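Home Stories Submit Archive Log In

The Towel Job

14 comments | Share

My sister-in-law bet me dinner that no machine would fold her laundry before she turned 60, and I took the bet, and that's how I ended up with a part-time job at Zustell arguing with an arm over a hand towel.

Okay, that skips a few steps. I spent nineteen years in the linen room of the Dendari Hotel (the big one by the river, with the awful carpet), and when they sent the sheets out to a contractor and me out the front door, I had exactly one skill anybody might pay for. I can fold a bath towel in thirds, tuck the selvage, and have it on the stack before you finish asking where the elevators are. Zustell had a card up at the laundromat that said FOLDING EXPERIENCE WANTED and a phone number. I figured it was a spa!

It was the upstairs of an old shoe warehouse on Pedorero Street. The woman who let me in had a pencil in her hair and another one in her hand and was looking for a pencil. She walked me past a row of white tables and told me I'd be the ground truth. I said I'd been called worse.

What the job came down to was this. I folded, they watched, the arm tried it, and I graded the arm. We used a card with boxes on it, one through 5, five being a towel I'd put in a guest room and one being a towel I'd hide from my supervisor. I gave out a lot of ones those first weeks. I gave a one to a washcloth, and a washcloth is two folds. A kid can do a washcloth. A kid with a sandwich in the other hand can do a washcloth.

The young guys in the room took it hard. They'd say, but look at the approach angle, and I'd say, honey, look at the towel.

You want to know what it's like, watching it? It's like watching somebody parallel park a boat. It comes down very slow and very sure of itself and it takes hold of the cloth, and you think, yes, good, right there, and then it lifts and the rest of the towel does what towels do. It slumps. It rolls over on its side like a cat that doesn't want its picture taken. And the arm doesn't feel any of that. I'd be standing there with my fingers twitching. My whole life a towel has been telling me things through my thumbs, this corner's heavy, that hem's turned under, and I never knew it was talking until I met something that couldn't hear it.

I tried to explain this at lunch. One of the guys wrote down "thumbs" on a napkin and underlined it.

Things did get better, I'll say that. They had a program called Murthy that ran the folds (I thought Murthy was a person for most of a month and kept asking when I'd get to meet him). Murthy got the washcloths. Murthy got the dish towels, the thin flat kind with the stripes, and one Wednesday it did a dish towel so clean that I gave it a four and the room went nuts, somebody hugged me, somebody knocked over the seltzer.

"Why not a five?" the pencil woman asked.

"Hem's out," I said.

She bent down and looked at that hem for a long time. I liked her a lot right then.

But terry cloth! Terry was the wall. Anything thick, anything with a pile to it. They brought in white ones and brown ones and gray ones, and I folded 40 of them in an afternoon with my bad wrist while the arm got through a handful. My sister-in-law called every Sunday to ask how dinner was looking. She'd started naming restaurants. One had a dress code.

And I'd go home and stand at my own dryer and catch myself doing it slow. Pinch, lift, wait. Trying to see where I'd lose it if I couldn't feel it. My husband came in once and asked if I was all right and I told him I was working.

Then came the fall, and they asked me to start writing things down in my own words instead of just circling a number. They set me up with a little page where I could put a picture in and type under it. I'm no writer. But I still have the notes, and there's one I keep going back to. 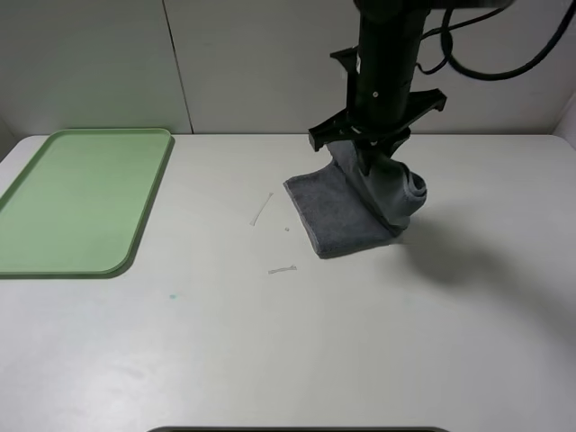
Pedorero Street, October

Dark gray, the plush one. It has a good pinch on it, I'll give it that, and the cloth has come up into a tent under the fingers. Trouble is, it's got the middle of things. One part is lying nice and flat with a square corner you could set a glass on, and the other part has gone over on itself in a lump. If I had hold of it I'd let go right now and start from that square corner. It's the best thing on the table. Also somebody wipe this table, there are little white bits on it, and at the Dendari you'd hear about that.

Grade: two. It would have been a one in the summer.

I read that last line over after I'd typed it and had to go get a coffee. I'd been rooting for it, see. I had a dinner riding on it, sure, but I don't mean that. I mean I'd begun to want it to get there the way you want it for a new girl on her first double shift, when she's got her tongue between her teeth and the cart's all crooked. And I was the new girl once. My first supervisor pulled apart a whole shelf of mine, 100 towels, and made me start over, and I cried in the ice machine alcove and then did them again.

The pencil woman came by while I was drinking the coffee. She'd read the note already, they could all see them. She wanted to know how I knew to start from the corner.

"It's flat and it's square," I said. "You start with what's already right."

She wrote that down too. They wrote everything down, those people. By then the count on the whiteboard stood at 1374 tries, all sizes, and next to it somebody had drawn a tiny towel with a sad face.

My sister-in-law has four years to go. I told her on Sunday that I'm not worried, and she said I should be, and that she'd be wanting the lobster. I've got a shift in the morning. They're going to have it try the gray one again, corner first, and I'm bringing my own cards because theirs are flimsy.

Filed under: Short Fiction
Shares 40

Contact | Submissions | Copyright the author | Back to top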